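Drasutora Working Group on Hand-Held Gripper Practice
Minutes of the March meeting, Inville office

Present: Wafula Mollel (chair), Muthoni Masanja, Leif Haugen, Kiprono Temba
Apologies: Mwangi Kashindye
Minutes: Kiprono Temba
Meeting opened 9:30 a.m.

1. Previous minutes
Accepted with one correction. The last item should read "Sastik table" and not "Sastik cable."

2. Session count
Muthoni reported 3892 recordings in the store, of which 233 are held back under the draft rules. Most of the held recordings have a missing task label. Leif asked if labels could be added afterward from the session sheets. Agreed that they can, if the operator who made the recording signs the change.

3. Draft rule 5, operator position and cables
Leif read the current wording: "Gripper cables shall be kept clear of the work area." Wafula said this is too loose to check. New wording proposed: cables run back along the forearm or off the side of the table, and do not cross the board between the grippers. The operator looks at both marker plates before starting and confirms they are firmly seated.
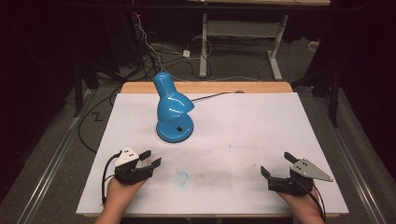 Muthoni asked if the rule should also cover cables on the floor. Leif would like it to, as operators step back from the table between takes. Wafula preferred to keep floor cables in the room checklist, where power strips and tripods are already listed. Agreed to leave rule 5 to the table and add a line to the checklist. New wording of rule 5 adopted.

Kiprono asked that powered objects be named in the rule too. A lamp or similar item with its own cord should be placed so the cord runs toward the far side, away from the hands. Adopted as 5(a).

4. Draft rule 6, condition of the work surface
Mwangi sent written comments. He wants the surface changed at the start of every session. Leif thought that was wasteful and suggested changing it when marks could be mistaken for an object or part of one.

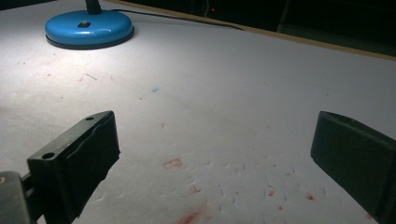 Muthoni has been going through the Ebrahimi comments on the same rule, and they ask for a limit that two people would apply the same way. She suggested sorting marks by color and by where they fall. Faint gray smudging would be allowed anywhere. Colored marks in the area between the gripper fingers, such as the reddish stains and the small blue smudge, would call for a new surface before the next session. Creases and dents would be treated like colored marks if they lie where objects are set down. Wafula supported this but wants it tried before it goes into the rules.

Agreed to trial Muthoni's version on 26 sessions and compare notes. Mwangi's proposal stays open until then.

5. Any other business
Kiprono still needs the signed rule 3 sheets from the Sastik team. Leif will ask for them.

Actions
Leif: final text of rules 5 and 5(a); rule 3 sheets
Muthoni: trial form for rule 6
Kiprono: floor cable line in the room checklist
Wafula: reply to Mwangi

Meeting closed 10:50 a.m. Next meeting in April, same room.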